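Gallery: The Neler Study in Simulation

August
By Maya Haddad

The Neler study examines how a robot learns to approach and pick up flat objects when all of its practice takes place in simulation. Work at the Pralstead laboratory over the past year has concentrated on one part of that question: whether a control policy benefits from seeing the floor and walls change from one practice run to the next. The views in this gallery come from the gripper's own viewpoint, which is the only view the policy receives.

For the main comparison, the group trained two policies on the same 3,410 simulated runs. The first, called Saliba, worked throughout with a single plain gray surface. The second, called Nedden, was given a surface drawn at random for each run from a library of 106 textures. Object shapes, starting positions and time limits were identical for both. The surface was the only setting that differed.

Patterned surfaces received particular attention. A repeating tile supplies many edges of similar shape, and earlier versions of the policy tended to treat some of those edges as the outline of an object. Octagonal tile with dark inserts was among the most demanding patterns in the library and was kept for the closing round of tests.

1. Approach view, with objects on the floor

The fingers are open over bare tile. A flat tray with a red-brown rim lies ahead and to the right, and a small picture in a black frame lies farther back near the wall. The same tile pattern covers both floor and wall.
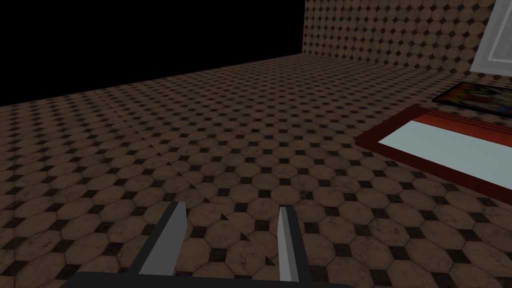
Hiba Bitar questioned whether a library of this size was needed at all, and suggested that a handful of strongly patterned surfaces might give the same result at a much lower cost in rendering time. The point is a fair one. A reduced library has been prepared and will be tested under the same conditions as the full one. Until those runs are complete, the group makes no claim about the smallest number of textures that would be sufficient.

In the closing round, the Nedden policy completed its approach more often than the Saliba policy on every patterned surface tested. On plain surfaces the two performed at nearly the same level. The difference was widest where the pattern was small in relation to the fingers, and it narrowed as the tiles were made larger. Training with the full library took around 10 percent longer, an increase the group considers acceptable for work of this kind.

The results apply to simulation only. Lighting was held constant, and surfaces with strong reflections were not studied as a separate condition. Both matters are set aside for the next stage.

2. Floor view, with no object in sight

Open fingers are set against tan octagonal tile and dark inserts, with black beyond the edge of the modeled floor. Views of this type are scored separately in the study, and the correct response is to continue searching without closing the fingers. 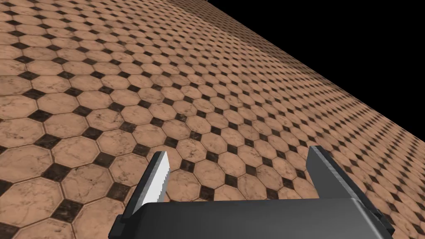 Further Information

The full list of textures and the settings used for each policy are held by the Pralstead laboratory and may be requested in writing. Requests should state whether the Saliba settings, the Nedden settings or both are required.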